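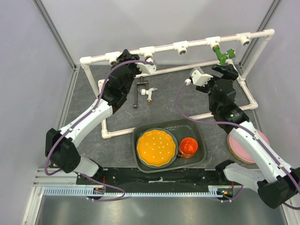

Zwischenstand Oktober, Teilprojekt Rohrgestell (Holdale)
An: Savita Tiwari
Von: Troels Kárason

Kurz vorab, ausführlicher Bericht folgt mit der Abrechnung.

Stand: Grundrahmen aus weißem PVC-Rohr steht. Unteres Rechteck liegt plan auf der Tischplatte, Ecken mit weißen Winkeln, senkrechte Rohre links und rechts drin. Oberes Querrohr aufgesetzt, vier weiße Fittings dran, Öffnungen nach unten. Grünes T-Stück sitzt zwischen dem dritten und vierten – Farbe bleibt so, weiße waren bei Puslow nicht lieferbar.

Offen:
Abgänge unter den vier Fittings fehlen noch. Länge mit Guðlaug Blöndal abstimmen, sie will kürzere als im Antrag.
Das kleine weiße T-Stück mit Messinggewinde ist noch nicht eingebaut. Position klären, mein Vorschlag wäre rechts unten.
Dichtigkeitsprüfung erst danach. Bisher alles nur gesteckt, nichts verklebt.

Material: Rohr reicht. Winkel reichen auch. Nachbestellt werden 9 Fittings bei Puslow, Angebot liegt vor (222 Euro inkl. Versand, finde ich happig, aber Elsie Whitelaw hat nichts günstigeres gefunden).

Mittel: Bewilligt 2.885 Euro. Rest nach der Nachbestellung 500 Euro, die würde ich gern für die Prüfung zurückhalten. Bitte um kurze Rückmeldung ob das so geht, sonst müsten wir umschichten.

Zeitplan: eine Woche Verzug wegen der Lieferung. Abnahme in Prillham bleibt trozdem stehen, Raum ist reserviert.

Belege kommen von Elsie als Sammel-PDF. Bei Fragen am besten vor 10 Uhr anrufen, danach bin ich in der Werkstatt.

T. K.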